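About Mousavi

Mousavi is a small repair and sewing school for adults. We teach people to mend clothes, bags, shoes and simple household things, and we do it in the evenings, when most of our students are free from work.

The school was opened by Shahram Talebi and Mahsa Yazdani. Shahram learned tailoring from his uncle and worked many years in alterations. Mahsa was before a teacher of mathematics, and she wrote our first course plan on the back of old exam papers. The name Mousavi was on the sign of the shop when they rented it, and they decided to keep it.

In the beginning we had only one course, Basic Hand Mending. Today we offer 4 courses:

Basic Hand Mending
Machine Sewing for Beginners
Bags, Zippers and Straps
Household Repairs

Household Repairs is taught by Sibusiso Shabalala. His students learn to change a plug, to glue a chair leg so it stays glued, and to clean and close again a plastic case without breaking the clips. He asks everybody to bring one item from home. Please don't bring anything with a gas connection. 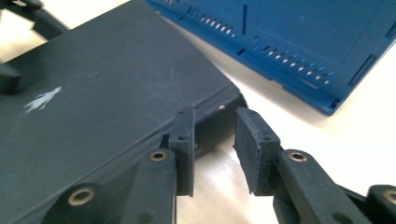 Dark gray case with scuff mark, next to a blue housing.

A course costs 375 for ten evenings, and thread, needles and glue are included in this price. Fabric is not included. A deposit of 100 is paid at registration and we return it in full if you cancel before the first evening. If the price is difficult for you, write to Fereshteh Rahimi in the office. She will propose a payment in parts, and you do not need to explain your situation in detail.

We are asked often if we repair things for customers. We do not, we only teach. For repairs we recommend our neighbors at Plomeck, who also sharpen our scissors.

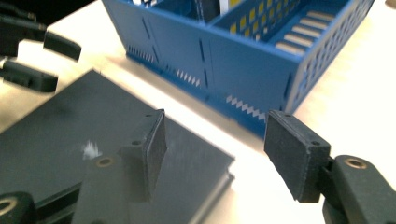 Fasteners are a subject which Arif Bandara takes very seriously in Bags, Zippers and Straps. He spends one full evening on snaps, rivets, buckles and screws, and students who want to hurry to the zippers must wait a little. A good part of that evening is about how a hard piece is held in a soft or a weak one. A brass-colored threaded insert, like the one low on the charcoal plate, gives the screw a proper thread to go into, and the same idea is useful for a bag handle that is taken off for washing. After this he comes to leather, which asks for other methods and more patience.

The classroom is on the ground floor and there is no step at the door. Tea is free. Our sewing machines may be used by former students in July, when there are no courses, but please reserve your place with Fereshteh first.

Page last changed: Aug 2, 2020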